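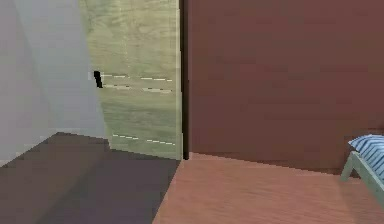 Dezső Illés
Schreiner in Rente, schreibt über Türen, Böden und alte Häuser

November, kurz nach 21 Uhr

1/ So, Leute, ich hab's versprochen, jetzt kommt der Thread über klemmende und quietschende Türen. Letzte Woche kamen wieder so viele Nachrichten dazu, dass ich mit dem Einzelbeantworten nicht mehr hinterherkomme!

2/ Erstmal durchatmen. Wenn im November die Heizung läuft, arbeitet das Holz. Eine Tür, die im August super lief, kann jetzt plötzlich schleifen oder im Schloss klappern. Bitte nicht gleich den Hobel holen (ich seh euch!).

3/ Schleift sie oben auf der Schlossseite? Dann hängt meistens das obere Band. Schrauben nachziehen, mit der Hand, nicht mit dem Akkuschrauber. Drehen sie durch: Zahnstocher mit Holzleim ins Loch, bündig abbrechen, über Nacht trocknen lassen, wieder rein damit. Mein Meister, der alte Juhász, hat das mit Streichhölzern gemacht, ging genauso.

4/ Quietschen. Kein Speiseöl!! Das verharzt und nach ein paar Monaten quietscht es schlimmer als vorher. Tür anheben, Stift säubern, ein Hauch Fett drauf, fertig. Zu zweit geht das viel leichter, allein hab ich mir mal ein Türblatt auf den Fuß gestellt und zwei Wochen gehumpelt.

5/ Drücker wackelt: unter dem Griff oder seitlich am Hals sitzt fast immer eine kleine Madenschraube. Inbus rein, halbe Umdrehung, gut. Wenn er immer noch hängt, ist die Feder müde, dann braucht ihr eine neue Rosette oder gleich eine neue Garnitur.

6/ Zur Farbe, weil ständig jemand fragt: Salbeigrün kann man wunderbar machen, gerade bei hellgrauen Wänden. Schwarze Drücker dazu, mag ich sehr. Aber anschleifen, Staub runter, dünn lackieren, lieber zweimal dünn als einmal dick. Und das Türblatt zum Lackieren bitte aushängen, sonst habt ihr Nasen im Lack.

7/ Was kostet der Spaß? In der WG meiner Nichte in Gukovel hat ein Notdienst 249 Euro für eine "Türjustierung" verlangt. Das waren zwei Schrauben. ZWEI. Für bis zu 100 Euro bekommt man bei uns einen ordentlichen Schreiner, der auch noch die Dichtung anschaut.

8/ @ die Dame aus Jorkinow mit der Altbautür: ja, das Blatt darf man unten kürzen, aber erst messen, wenn der neue Boden liegt. Nicht vorher! Und die Schnittkante danach versiegeln, sonst zieht sie Feuchtigkeit.

9/ Morgen früh fahr ich nach Urnton, da wartet eine Schiebetür, die seit dem Umbau aus der Schiene springt. Ich nehm euch mit, wenn ich ein bisschen Zeit hab. Fragen gern hier drunter, ich les alles, antworte aber erst nach dem Abendessen :)

Kontakt | © Dezső Illés | Nach oben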